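21/01/2006

Back in the brick room with a mug of tea and most of the day already gone, so this will be a bit of a ramble. The job was the tables: which one goes where, what lives on it, and whether we can stop walking round the long way every time somebody wants a chair. Elias Yammine had drawn a plan on the back of a delivery note (Paquette's, the shelf people) and I had my own plan, and we ended up with neither.

First thing, the white table. I wanted it hard up against the white wall and Elias wanted it pulled out so you can get at both long sides. We tried his way. I grumbled, then I leant on it for ten minutes sorting through the Bonine paperwork and had to admit the extra side is lovely to have. Rail underneath catches my shins though! Will get used to it or won't.
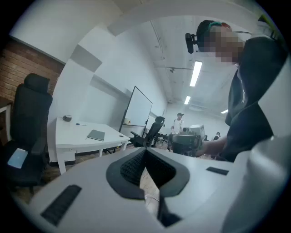

Do the chairs stay at the tables overnight or go back against the wall?
Back against the wall, please, and with nothing left on the seats, as the floor gets swept first thing and whoever does it shouldn't have to tidy up after us.

Chairs generally: the tall padded ones are comfy but they take up a silly amount of room once you've got people standing and working. We're nearly always on our feet for bench work anyway, so I'd like to try a week with only a couple out and see who complains (me, probably, by about four o'clock).

Benches next. The long dark one is still the best surface in the building and I won't hear a word against it. Wide enough to lay things down and leave elbow room, and small pale bits show up on it a treat, whereas on the white tables I lose them constantly. Spent 200 on the Nesow mats back in August to fix exactly that and they've curled at the corners ever since. Elias says put books on them. I say send them back, but I've lost the slip. The order number was either 3,618 or 3,627, I've got both written in the old notebook with no clue which is which. Must ring them.
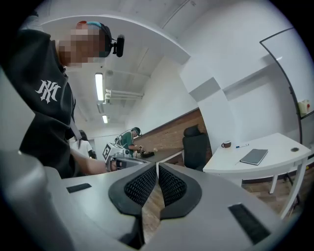 Anyway, the rule for the long bench from now on: one job at a time per stretch, and clear your own stretch before lunch. It was getting to the point where you'd put a thing down, turn round to ask somebody a question, and come back to find it had joined somebody else's pile. I've done it to other people too, sorry all.

Ceston quoted 299 for a second bench the same length. Tempting, but I measured up with Elias and it would leave such a narrow gap by the pillar that we'd be going through sideways. Could have a shorter one, or could turn it end-on to the brick. Drew both, liked neither much, will look again with fresh eyes.

Still to do: label the cable box, find the good tape measure (mine has lost its hook), ask about felt pads for the chair feet on the wood floor, ring Nesow re slip. Elias has the plan, the delivery note one, in case anybody wants to scribble on it.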